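3.2 Gathering the folding demonstrations

The second part of our data set concerns soft objects, and in particular clothes that are folded on a bed. We chose this task because it needs two hands, it has many steps that depend on each other, and the state of the cloth is hard to describe with a small number of values. In the first part (Section 3.1) the objects were rigid, and a wrong grasp could usually be seen at once. With cloth, a small mistake at the first fold often becomes visible only two or three steps later, so the examples must be long enough to include the whole task from the flat garment to the finished pile.

All demonstrations were made in ordinary homes in Neneswood with the Sanna hand-held grippers. The person holds one gripper in each hand and works with them in place of the fingers. No robot arm is present during the recording. The view from the tool is stored together with the opening of the fingers and the estimated path of the tool through the room. Later, the same kind of fingers is mounted on the arms in our laboratory, and the learned policy receives a view that is close to the one it was trained on.

We recorded in 7 homes, and kept 652 complete demonstrations after the checks described in Section 3.4. Each session lasted about half a day, including the preparation. The beds differed in height, in softness and in the pattern of the cover, and we did not ask the families to change anything. This decision was discussed for a long time in our group. A plain cover would make it easier to find the outline of the garment, but a policy that has only seen plain covers is of little use outside the laboratory. We therefore accepted covers with printed flowers, quilted covers and blankets with strong patterns, and also piles of other clothes lying next to the working area.

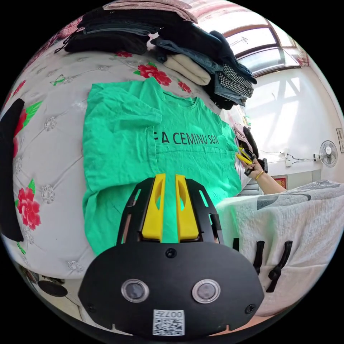

6 min read

Figure 4. A T-shirt spread out on a flowered bedspread, with one sleeve folded over. The yellow fingers of one gripper point towards the printed letters, and a second gripper is held at the right, near the clothes.

Figure 4 shows several of the difficulties together. The sleeve lies over the left end of the lettering, so the print cannot be read completely. The bright green of the shirt is easy to separate from the white ground, but the roses on the cover and the stacked clothes behind give many other edges which have nothing to do with the task. Daylight comes in through the window, and the brightness of the picture can therefore be quite different between the near and the far side of a bed. We do not correct for this before training.

The size of the tool in the view is also of interest. The black plate and the fingers take up a large part of the lower half, and they cover a part of the garment which the person can see without difficulty. During the recording the person uses his or her own eyes, while the policy has only the view from the tool. If the person makes a decision from something which the camera does not see, the example is difficult to learn from. To reduce this problem, we asked the participants to bring the fingers above the intended grasp point and to wait there shortly before closing them. The pause makes the demonstrations slower, but in our early tests it gave a clearer relation between the view and the action.

The instructions were otherwise kept short. Participants were told to spread the garment, fold both sleeves towards the middle, bring the hem up to the collar and move the result to the pile. They were free to choose which sleeve came first, and they could go back and repair a fold at any time. Repairs were kept in the data. At first we had removed them, with the idea that only clean examples should be used, and the policy trained on this smaller set could not continue when a sleeve slipped out of the fingers. After the repairs were put back, it tried again in most of such cases, although sometimes at the wrong place. The comparison is given in Table 3.

Each participant made 10 practice folds before the recording began. The practice folds are not part of the data set. We found that the first few attempts contain many movements which belong to learning the tool and not to folding: the fingers are closed too early, or both tools pull at the same layer. The number of practice folds was fixed in May, after the pilot sessions at Medavitz, and it was not changed afterwards.

The 2 grippers must be aligned in time. For this purpose the participant touches the finger tips of both tools together at the beginning and at the end of every demonstration. The contact can be found in both streams without special equipment, and the second contact lets us check whether the clocks have moved apart. Demonstrations in which one of the contacts was missing were removed -- this was the most common reason for rejection, more common than the loss of tracking.

Tracking was lost mainly in two situations. The first is when the tool comes very near to a garment of one colour, so that almost the whole view is filled with cloth and there are too few points to follow. The second is a fast turn of the wrist when the folded garment is put down on the pile. For the first situation a patterned bed cover is of help, as some of its pattern normally remains visible beside the garment. For the second we only asked the participants to turn more slowly, and this was not always remembered towards the end of a session.

The recordings were cut into single demonstrations with the Drorkudia labelling tool. One label marks the type of garment, and a second one marks each moment at which a fold is finished. We did not label the grasp points by hand. They are taken from the finger opening, with the position of the tool at the moment of closing, and their accuracy is examined in Section 4.1.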